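From: Facilities and Hospitality Services, Narkus Building
To: Rutside Events List
Subject: Re: Counter layout for the McPhee Room lunch service

Dear colleagues,

Thank you to everyone who wrote in about the revised layout for the grab-and-serve counter. A number of the replies raised the same points as the message quoted here, so this response is being sent to the full list.

Pierina Longo wrote:

> Members of the list will be aware that the McPhee Room will host the
> September intake, with 167 guests registered for lunch. At the spring
> session the line moved slowly, chiefly at the point where guests were
> choosing sandwiches and holding a drink at the same time. I would ask
> that Hospitality Services confirm three matters in writing before the
> order goes to Fivik: where the trays are to stand, whether drinks stay
> on the counter or move to a separate table, and how the wrapped items
> will be kept apart from the unwrapped ones.
>
> I would also note that the last order included 50 trays, and we ran
> short before the second sitting.

Our answers follow in the order in which the questions were asked.

Trays. One tray will be set near the center of the counter, with clear space on either side, and it will be filled by the server before it is handed across. Guests will no longer take their own trays from a stack at the end of the line. The plain beige trays will be used throughout. The reserve stack will be kept on the shelf beneath the counter, and the server will set out a new tray as soon as the previous one has been handed over.

Drinks. These will remain on the counter. The clear two-tier rack will be placed at the back, directly behind the tray, with three bottles on each tier. The six spaces are to be refilled from the cooler between guests. Please do not lay additional bottles on top of those already in the rack or stand them loose on the counter, where they take up the space needed for filling trays.

Food. Each kind of item has its own container, and containers are to stay around the edges of the counter. Sandwiches go in a woven basket at the right. Individually wrapped pastries and crackers go in the white rectangular tray at the left, with the foil-wrapped portions in a separate round basket beside it. The clear acrylic stand also remains on the left.

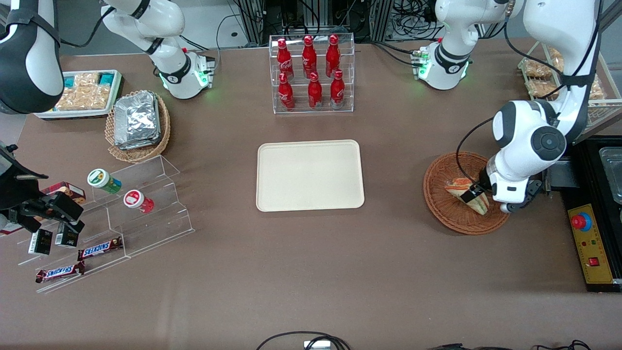
Zdislava Krajčí asked whether the sandwiches might be wrapped individually before they are placed in the basket, as several guests at the spring session had preferred to carry their lunch back to their desks. She added that she had no objection to the basket itself, provided that it was lined and that fillings were marked on a card in front of it.

The request has been considered. Sandwiches for the first sitting will be served unwrapped, directly to the tray. Sandwiches set aside for guests who are leaving the room will be wrapped in the kitchen and may be collected from the side door on presentation of a meal ticket. Baskets will be lined with plain paper, changed between sittings. Filling cards will be printed by this office, and departments are asked not to prepare their own.

With regard to the shortage of trays, the order has been increased to allow one for every registered guest, together with a small reserve. Used trays should be returned to the rack by the exit. They should not be brought back to the serving counter for any reason.

The following points also apply:

Sandwiches are to be lifted one at a time and placed on the tray with the filling facing the guest. They should not be pressed down or stacked.

Foil-wrapped portions are to be served closed. Guests may open them at the table.

Wrapped pastries should be laid with their labels facing up wherever the label allows it.

Guests who have notified us of a dietary requirement will be served from the side counter. The names have been passed to the kitchen, and late additions should be sent to this office by noon on the day before the event.

Deliveries from Fivik will be received at the loading entrance from 10:30 a.m. Staff assigned to the counter are asked to report to the McPhee Room at 11:00 a.m. to set out the baskets and rack. Service will begin at noon. The second sitting is scheduled for 1:15 p.m., and the counter will be cleared and reset between the two.

Questions concerning the order itself may be directed to extension 682. Comments on the layout should be sent to this list so that the replies are available to all departments.

Sincerely,

Facilities and Hospitality Services
Narkus Building, Rutside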